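May 22, 2020
Glue shelf / hide glue trials, cont.

Started late, kettle was full of scale again. Descaled with vinegar, rinsed twice, should do this every month and never do.

Batch 3 of the Fagerlund granules soaked overnight in cold water, 258 g dry. Swelled nicely, no hard bits at the bottom. Batch 2 was lumpy and I think thats from using the warm tap. Write COLD on the jar lid.

Pot up to temp by mid morning. Thermostat still hunting, overshoots then sulks. Valter says swap the probe, I say swap the pot. Left it for now, stirring by hand.

Test joints: spruce to spruce, edge to edge, rubbed not clamped. Then maple to maple, clamped. Same again with the bottled stuff (Primilness) for comparison. Sized the end grain ones first with thin glue and let them sit 17 minutes. Forgot to time the second lot so ignore any end grain numbers from pieces marked B.

Open time is the real problem. Glue skins over before I get the second clamp on. Warming the wood helps a lot, heat gun on low, but easy to scorch spruce, one piece already brown along the edge. Sverre used to put his parts on the radiator before lunch. Radiators are off till September so no luck there.

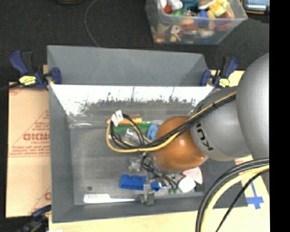 Urea next. Added a pinch to a small jar, maybe too big a pinch. Stays liquid much longer, smells worse. Joint pulled apart by hand after an hour, but the plain one wasn't much better at that stage so not fair to judge yet. Leave both till tomorrow and break them properly.

Old fiddle from Prornwood: top seam open at the lower bout, someone has been in there with white glue. Hot knife and patience. Got most of it out, the rest needs scraping. Do NOT re-glue untill the surfaces are clean, last time I rushed it and had to do the whole seam again.

Break tests on last week's pieces, lever and bathroom scale, so take it for what it is. Spruce rubbed joint let go at 39 kg, wood failure most of the way along. Maple held past what I dared to put on it. Primilness one failed clean in the glue line, no fibers pulled.

To get: muslin for straining, new brush (the Brarik ones shed), 800 grit for the knife. Ask Sverre Eide if he still has the double-walled pot and what he wants for it.

Jar of batch 3 in the fridge, top shelf, labeled. Toss it if it smells. Valter Sjöberg has the good clamps, needs to bring back at least the two long ones before I do the back.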